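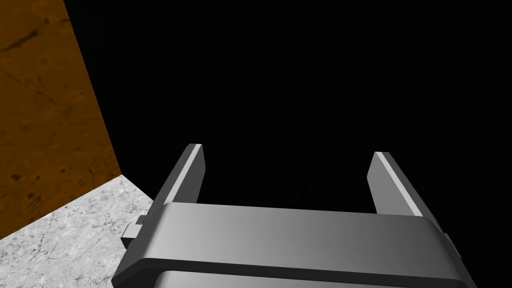
Trurker team keeps practicing in simulation

Teodor Fagerlund coaches the student robotics club in Skiluvthorpe, where this year's project is a robot arm that sorts parts by feel. The students call it Trurker. Most of the work so far has been done on a screen.

"We started in August with the simulator and no arm at all," Fagerlund said. "They wanted hardware right away. I told them to get the two fingers to open and close on command first."

The rendered gripper has a wide gray body and two flat fingers. The students change the walls and floors behind it between runs, so one attempt may have a rough orange-brown wall on one side and the next something plain. The dark backgrounds gave them trouble, he said.

"The program would lose the edge of the finger against black. We logged 2,368 attempts that month, and 2,292 of them ran to the end. The students went through the rest one at a time."

Club meetings last 60 minutes -- too short, in his view -- and the first 30 go to reading logs. The code is shared with a second club, Kostiuk, which will also enter the Restoslow competition.

Asked what he expects there, Fagerlund said he would like a clean first round. "After that it depends on the real arm. We still have to mount it."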